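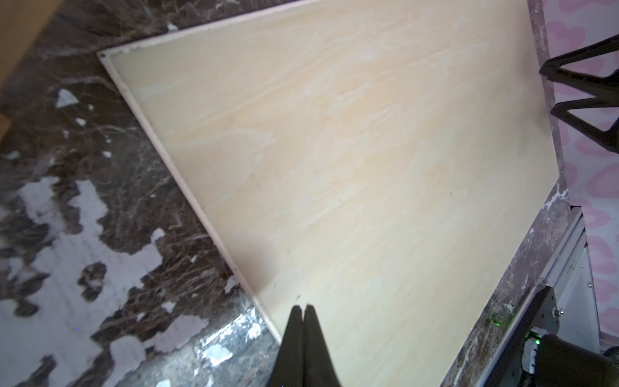
Grout colour for large tiles, rental bathroom
We're redoing the main bathroom in our rental in Brallton and I can't settle on the grout. The tile is a cream and pale peach marble look with soft veins, and the darker one we'd put it against is brown marble pattern. The tiler wants an answer before he starts. He says light grey for everything. My partner wants cream on the light tiles and dark brown on the rest, so two colours in one room. Quote is $3805 including waterproofing, and he said two colours wouldn't change it much. Has anyone done this and regretted it?
– mudmap65

Posted 2018-12-15

hallway_runner wrote:
Two colours is fine. We did it in our ensuite in August and the only fiddly part is where the two tiles meet. Decide which colour goes in that joint before he mixes anything. Ours went in dark and I would pick the light one if I did it again.

Tenants won't care either way. Get a grout that doesn't show soap scum.

bondedslurry wrote:
I'd go against the tiler on light grey. Grey next to peach looks cold and a bit dirty, even when it's brand new. Get a sample stick from the shop and hold it against the tile in the room itself, with the light on and then with it off. Shop lighting is useless for this.

Also ask about joint width. If the edges are properly straight you can go down to 2 mm on the walls, and then the colour matters a lot less.

mudmap65 wrote:
The edges are what worries me. There's a pinkish-beige strip of border on two sides of the light one and it looks a bit rough and chipped along the inner side of one strip. Would a narrow joint make that worse?

bondedslurry wrote:
It won't hide it. Go 3 mm and use a matching colour so your eye doesn't go looking for the line. Put the worst pieces behind the toilet or where they'll be cut anyway.

Kiln_Kollel wrote:
Disagree with matching. Cream grout on a bathroom floor in a rental is a mistake. It will be brown by the door in a year and you'll be on your knees with a brush between tenants. Walls, go for your life. Floor, mid brown or darker. I manage 33 units and I stopped using anything pale on floors a long time ago.

hallway_runner wrote:
That depends on the grout. Epoxy in a pale colour holds up. Ours still looks the way it did when it went in.

Kiln_Kollel wrote:
Yours is four months old. And epoxy costs more and half the tilers around here hate working with it. Ask for a price before you get keen.

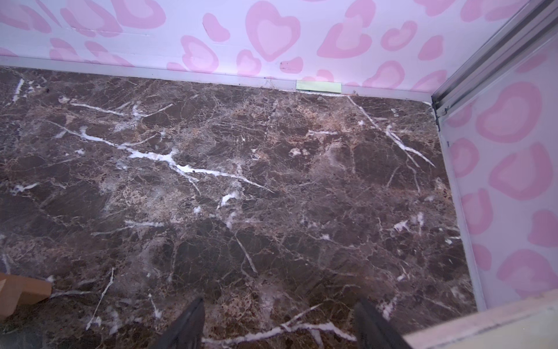

twocoatmin wrote:
Should the inside corners be grouted the same colour as the rest?
Inside corners get silicone, not grout, so buy a silicone in the closest colour to the grout on that side. Grout cracks there because the wall and floor move separately. Most of the grout brands do a matched silicone. I used the Hirvonen one and it was close enough.

mudmap65 wrote:
Good to know, he had only written "grout throughout" on the quote. I'll ask him.

bondedslurry wrote:
Get it in writing. Where the floor meets the wall and every vertical corner. Also around the bath if there is one.

Kiln_Kollel wrote:
And sealing. If it's cement grout it should be sealed once it has cured. Check whether that's him or you. It's an easy job but people forget, then blame the colour.

mudmap65 wrote:
Spoke to him at lunch. Silicone in the corners is included, he just didn't list it. Epoxy is another $65 a box plus extra labour and he wasn't keen, so cement it is. Sealing is on me. Cream on the walls, brown on the floor, and the bottom wall joint will be silicone in the brown. Partner is happy, tiler still reckons grey.

hallway_runner wrote:
Sounds right. Keep the leftover grout in a sealed tub and write the colour name on the lid.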